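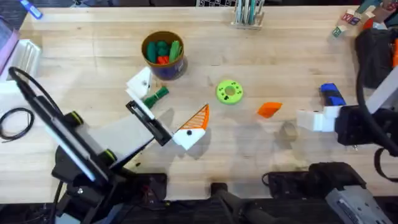

Veronika Frei asked that the tabletop be cleared before the play corner reopened to families, and she was right to ask. Toy food had been accumulating at Simmont since the start of the year, and the existing inventory no longer matched the shelves.

2026-02-09
Diary of the Toy Library, entry by Hartmut Engelhardt

The morning was given to the play kitchen sets. It was agreed that the green vegetables would be kept upright in the brown cup with the dark blue band – the arrangement the children already know – and that the red-orange piece would remain with them until its proper set is identified. Blocks are to go back to the building shelf at the end of each session.

The wood of the table has a long grain that collects crumbs. It will be wiped along the grain, and the spray from Soomro will no longer be used on it.

Lending closed at noon. One set came back 15 days overdue; the fee was waived. Ásdís Ladefoged has requested a second storage tray for the small green pieces, and the request has been forwarded to Wolteo. Labels remain to be printed.

Shares: 24

Comments (2)

Ha-rang Kwon
Will the wooden fruit be available again in February? My daughter asks every visit.

Ezequiel Salcedo
We have a toy carrot at home that may belong to you. I will bring it in.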